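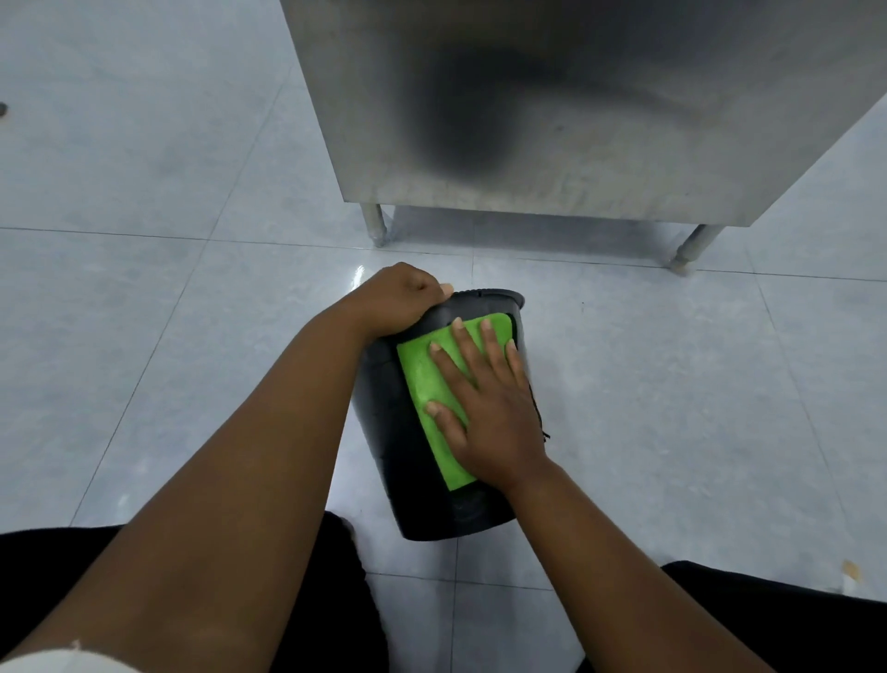
The Tretell shared workshop in Fokmont has approved a second stage of work on Pruvanard, a two-armed cleaning machine that members are building for small commercial kitchens. The decision was confirmed at the workshop's November meeting. It extends the use of the Hawthorne Room through the spring and releases money from the equipment fund for a new pair of grippers.

Pruvanard is intended to take on one narrow job: wiping down waste bins, inside and out, at the end of a shift. The machine stands on a low wheeled base. It has one arm to hold the bin and one to move the cloth, and both are built from printed parts and hobby-grade motors. The base came from a discarded tool cart. The control box was assembled at the workshop from parts already in the members' store, apart from the power supply, which was bought new on the advice of the electrical safety group.

Sylvie Bouchard, the member leading the build, presented the first-stage report. She told the meeting that bins had been chosen after members with experience in kitchen work were asked which closing tasks they would most like to hand over. Floors and counters came up often, but machines for floors are already sold widely and counters are usually crowded with other equipment. Bins were named by almost everyone.

"A person does this without thinking," Ms. Bouchard said. "One hand keeps the bin from rolling, the other presses the cloth flat and follows the curve. We have spent most of a year on those two motions, and the holding hand has given us more trouble than the wiping hand."

According to the report, a light plastic bin tends to turn under the cloth unless the grip at the rim is firm. The current gripper closes on the rim with two rubber-faced pads. It holds well on straight-sided bins but slips on tapered ones when the wiping arm presses near the bottom. Of 192 recorded attempts with tapered bins, the machine completed a full pass down one side in 17. An attempt was counted as complete only if the bin stayed in the grip and the cloth remained in contact from just under the rim to the base.

The report describes these results as below the target set for the first stage. It recommends continuing all the same, on the grounds that the failures were nearly all of one kind. In most of the unsuccessful attempts the bin rotated and the cloth folded under the pad. The wiping arm then carried on along its planned path with nothing in front of it, until a member pressed the stop button.

The new grippers will have three fingers in place of two pads. Two will curl over the rim toward the inside and the third will brace against the outer wall. Drawings are posted on the board outside the Hawthorne Room, and members who use the printers regularly have been asked to comment on the finger joints before the parts are made. The first set will be printed in the material used for the present arm links so that wear can be compared.

Changes are also planned for the cloth holder. At present the cloth is clipped at its corners to a flat pad, which works on a counter but leaves gaps on a curved surface. The second-stage design uses a soft pad with some give, over which a folded microfiber cloth can be stretched and changed by hand. Ms. Bouchard said the team had tried sponges and paper towels in the summer. The sponges held too much water and dripped on the base. The paper tore.

Members raised several questions about safety. The present rules for the Hawthorne Room require a marked area on the floor while the arms are powered, a person at the stop button at all times, and no work by a member alone. These rules remain in force. The meeting added a further rule that cleaning liquids are to be kept off the electrical bench and that any wet testing is to take place over the drain tray. A request to run the machine overnight without a person present was withdrawn before it came to a vote.

There was also discussion of noise. The wheeled base is quiet, but the larger shoulder motor can be heard in the adjoining textile room. The build team has agreed to stop powered testing at 8 p.m. and to fit a cover to the motor before the new grippers are installed. The textile group has offered offcuts of felt for the lining.

The second stage is divided into 4 parts: the grippers, the cloth holder, the shoulder cover, and a set of comparison trials in which members wipe the same bins by hand. The hand trials are meant to give the team a fair measure of time and coverage. Each bin will be marked with a washable dye before wiping and checked under the same lamp afterward, whether the work was done by a person or by the machine. Trials will use bins of different sizes, including the small black type common under prep tables.

Ms. Bouchard cautioned that the project was a long way from anything a kitchen could use. The machine cannot yet pick a bin up from the floor. A member sets it in the gripper at the start of each attempt and takes it away at the end. Liners must be removed first, and any loose string or tie has to be cleared so that it does not catch in the wrist joint — a fault that stopped testing twice during the first stage.

The workshop has no plan to sell the machine. Drawings and parts lists will be made available to members and to other shared workshops on request, under the same terms as earlier Tretell builds. The software is kept in the members' archive, and a printed copy of the wiring plan hangs beside the control box.

Members who wish to join the build are invited to sign the sheet in the Hawthorne Room. No experience with motors or programming is needed for the hand trials, though anyone working inside the marked area must complete the tool safety session first. The team is also seeking donations of clean, used plastic bins in any size, with or without lids. They may be left on the shelf by the rear entrance during staffed hours.

A progress report on the grippers will be presented at the next general meeting, and the room schedule will be reviewed at that time.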